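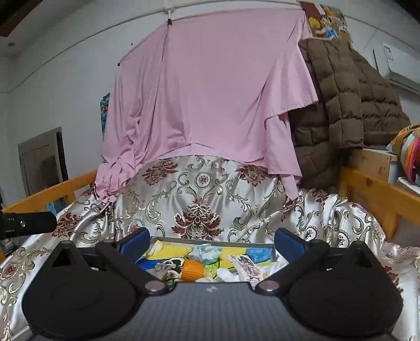 Fatima Nwosu wanted to know whether people would forget they were at a robotics event at all, and she asked it before we had unlocked the door. I wrote it down because it ended up shaping how we ran the whole open day. Her worry was that visitors would be polite to us, squeeze the handle twice and wander off to the snacks.

Figure 4. Hand-held gripper over a shallow metal tray of small items, set on a patterned bedspread.

4.2 The Rondside open day

We held the open day in February, from 9 in the morning until the last visitor left. The Darkari gripper was the main draw, and we let anyone who asked take a turn with it. Over 40 people did. I had written a nice little script for the demonstration (two pages, laminated!) and dropped it after the first group, who talked straight through it and started picking things up on their own.

What we learned came mostly from the small stuff. A bottle cap and a crumpled plastic bag ask for very different things from the same pair of jaws, and people adjusted to that faster than I had guessed from our lab sessions. Several visitors went for the bag by pinching one fold and lifting - slow, elbow tucked in - while our own team tends to grab for the middle. Fabric scraps were another story. Almost everyone I talked to said they wanted to press down first, and I have since changed the instructions in Section 3 to allow it.

By closing time we had logged 311 attempts, which brings the Ocampo set to 1767. I kept the open-day attempts under their own tag, as the visitors had no training and I didn't want them mixed in with the practiced hands in Table 2. Readers who only care about the trained group can skip ahead to 4.3.

As for Fatima's question, I would say partly. The kids forgot right away. The adults kept asking me about battery life.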